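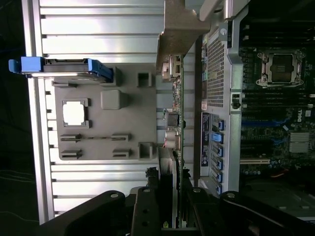
목요일, 공용 작업실 2번 작업대

Dell 섀시 분해 셀 작업 계속. 오늘은 파란 손잡이 달린 드라이브 캐리어 쪽 접근 경로만 잡았다. 손목 카메라 기준으로 초록색 기판이 화면 가운데 세로로 서고, 그 아래쪽을 그리퍼 손가락 사이에 두는 자세를 시작점으로 저장함. 이름은 culten_start.

알루미늄 면 반사가 심하다. 노출 2,000에서는 리브 모서리가 하얗게 떠서 윤곽 검출이 캐리어와 섀시를 한 덩어리로 묶었다. 1,560으로 내리니 분리는 되는데 소켓 주변 메모리 슬롯이 어두워서 기준점으로 못 쓴다. 일단 1,560으로 가고 기준점은 메시 그릴 모서리로 바꿈. 조명에 확산판 대는 건 다음에.

손목 서보는 1,714에서 멈추게 제한. 그 이상 돌리면 왼쪽 손가락이 회색 플라스틱 판 기둥에 걸린다. Zhiqiang Qiu가 손가락 끝을 2mm 깎자고 했는데 나사 머리가 가까워서 보류.

파란 카드 고정 래치는 아직 손대지 않음. 위에서 두 번째 것이 나머지보다 커서 같은 템플릿으로는 안 맞을 듯. 따로 떠야 한다.

기판 쪽 빨간 선은 가늘어서 깊이값이 안 잡힘. 회피 영역을 수동으로 그려 넣었다. 파일은 공용 폴더 Orellana 밑에 있음.

남은 것
- 확산판 재단
- 큰 래치용 템플릿
- Damián Espinoza한테 손가락 도면 최신본 받기
- 서보 제한값을 설정 파일로 옮기기(지금은 코드에 박혀 있음)

18시 40분 전원 내림. 섀시는 고정한 채로 두었으니 옮기지 말 것.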